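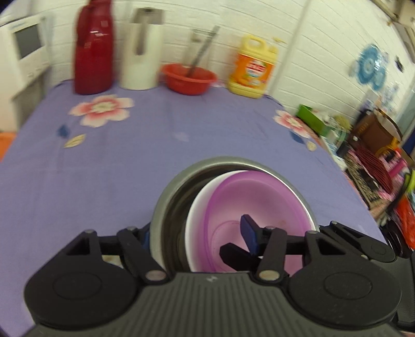

Nested bowls on the flowered cloth, linkage gripper with the blue finger faces.

Stacked bowls: Betov linkage gripper vs. Hitier parallel jaw, first impressions

tinplate_otter
Original poster

OK, I've had both of these for a while now and I finally have enough runs to say something useful! The task is the nested bowl one: metal pot on the outside, white bowl in that, pink-purple bowl in that. Goal is to pinch the walls and lift the stack without the inner bowls tipping out, then set it down and do the next one.

The photo is the Betov, hand-held version. One finger goes inside the pink-purple bowl and the other goes outside the pot on the left, so all the walls end up between the jaws. I love this thing. The fingers swing in on the linkage, so they come at the rim from a bit above and don't need much room. The Hitier slides straight in from both sides, and if the bowls are sitting off center it bumps the middle one before it gets hold of anything.

I logged 2,393 grasps total, and 1,648 of those were on the Betov (it's lighter, my wrist prefers it, so yes, the split is uneven). I'm still sorting the failures so no success rates yet. My gut says the Betov wins on rims and the Hitier wins on anything boxy.

Anybody else running bowls?

----

gravelpit9
Reply

Nice setup. I don't buy the rim conclusion though. With a linkage the fingertip travels on an arc, so the grip point moves up or down depending on how thick the stack is. One bowl, fine. Three walls with air gaps between them and you're closing at a different height than you lined up for. Parallel jaw closes where you aimed it. I'd take boring and predictable every time.

Also 1,648 against the leftovers isn't much of a comparison if you got better at the task as you went.

----

tinplate_otter
Original poster

Fair on the order thing! I did most of the Hitier runs first, so the Betov got the benefit of my practice. I should go back and do a block of 30 on each, switching every time.

On the arc, I see it in the wrist video, the tips do rise a little as they close. It just hasn't hurt me on bowls. If anything a small upward drag seats the rim against the finger face. Flat things like a plate are another story and I'd agree with you there.

----

mossy_encoder
Reply

Chiming in for the linkage side. We run the Betov on a Farina arm and it's been great with cups and bowls, plus the ribbed body is stiff enough that our camera doesn't wobble when the jaws close. What are you using for finger pads? Ours came bare and I stuck silicone on them, which peels at the tip after a few days of pot rims.

----

tinplate_otter
Original poster

The blue faces came with mine, I haven't changed them. Good friction on the metal pot, a bit too grabby on plastic. When I open the jaws the pink bowl sometimes rides up with the finger and I have to give it a little shake.

----

halfstep_servo
Reply

Question about the camera more than the gripper. From that view the gripper body covers most of the near side. Can you even tell where the outside finger is? In your picture I can see the inside one fine but the left one is half hidden. I had the same trouble and went to a Mekholm mount that raises the lens 61 mm, and now I get both tips plus more of the table.

----

gravelpit9
Reply

Raising the lens has a cost. Your objects get smaller and you pick up even more background. Look at everything along that back wall already, thermoses, red basin, the yellow detergent jug. I'd keep it low and tilt it down.

----

halfstep_servo
Reply

I want the background! A policy that only ever saw a bare bench falls apart the first time there's a thermos next to the bowl. Ours did, anyway. The flowered cloth is good for the same reason, lots of texture to track.

----

gravelpit9
Reply

For tracking, sure. For training I'd like to get the grasp working on something plain first and then add the mess. We've had this argument in the camera thread, I'll leave it there.

----

mossy_encoder
Reply

Low and tilted works for us, for what it's worth, but our lens is wider. If the outside tip is hidden, check it at full open. We found ours only disappears in the last part of the close, and by then you've already committed.

----

tinplate_otter
Original poster

Good tip, I'll check. And I'm tempted by the taller mount, so I may do the block of 30 with it on and with it off too. That's four sets, I know, I know, but I like doing these!

Plan for May: same three vessels, same cloth, alternate grippers every run, and write down which bowl moved first whenever one slips. gravelpit9, if there's a particular off-center offset you want tested, post it and I'll mark it on the cloth with tape.

----

gravelpit9
Reply

Push the inner bowls all the way over to one side so they touch the pot wall, then grip on the side with the gap. That's where I'd expect the arc to bite you. Post the bad runs as well as the good ones please.

----

tinplate_otter
Original poster

Deal. Bad runs included.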